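Can a robot do it yet? Your questions on chores, sorting and shop-floor jobs

We get a lot of mail at Mondal about whether machines are ready to take over the dull jobs at home and at work. Lakmal Kumarasinghe and Perihan Soylu went through the pile and answered the ones that keep coming back.

Can I buy a robot that tidies the house?

Not a general one, no. You can buy machines that do one job well - vacuuming, mopping, mowing - and they've become really good. A machine that walks into a kid's bedroom and puts everything back where it belongs is still a research project. It's a thrilling one to follow, though!

Why is picking things up so hard?

Your hand does an enormous amount of work without asking you. It knows a sponge from a stone before you've closed your fingers. A robot has to work out where an object is, which way it's facing, where to grab it and how hard to squeeze, and then do it all over again for the next thing. Clear plastic is a classic headache, as the camera tends to see whatever is behind it. Shiny metal is nearly as bad, with its glare and odd reflections.

What about sorting a bin of mixed bits and pieces?

Now we're talking, this is our favourite. Moving small objects out of one bin and into another sounds like nothing, and it covers a huge share of real work: packing orders, restocking, recycling, clearing a bench at the end of a shift. An arm bolted in one spot with two bins in reach is how plenty of labs tackle it.
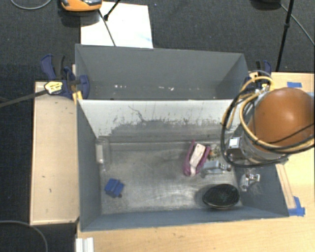 The trouble starts with variety. An arm that sees the same part all day can be very fast. Give it a lot of odd shapes and colours it hasn't met before and it slows right down, and things lying hard up against a wall or in a corner are tougher again because the fingers need room to get in. Newer systems learn from lots of practice grabs, and they cope with strange objects far better than the old hand-programmed ones did.

Are there chores robots already do better than us?

On the shop floor, yes. Welding the same seam, stacking the same carton, driving the same screw. Ziad Salameh runs the packing line at Taltora and has 12 arms going on a Thursday night with two people looking after them. Every carton is the same size, which is most of the secret.

Can a robot fold my laundry?

Slowly! Skeltia showed us a two-armed machine folding towels in May and we stood there grinning the whole time. T-shirts went fairly well. Fitted sheets were a mess, but so are mine (Perihan here).

And the dishes?

Loading a dishwasher is getting close in the lab. Scrubbing a baked-on roasting tray is a long way off. Wet, slippery and breakable is a rough mix for any gripper.

Will it be safe around kids and pets?

Home machines need to be light, slow and quick to stop when they bump into something. Factory arms usually work behind a fence or with sensors that halt them when a person steps in. Please don't put a second-hand factory arm in your kitchen. Yes, someone asked.

I run a small workshop. Is it worth a look?

If you have one boring job that repeats all day, definitely have a look. Start with that job alone and ask for a trial with your own parts, including the awkward ones at the bottom of the box.

Can I send in a chore for you to look into?

Please do! Use the contact form and tell us what the job is, how often you do it and which bit drives you up the wall.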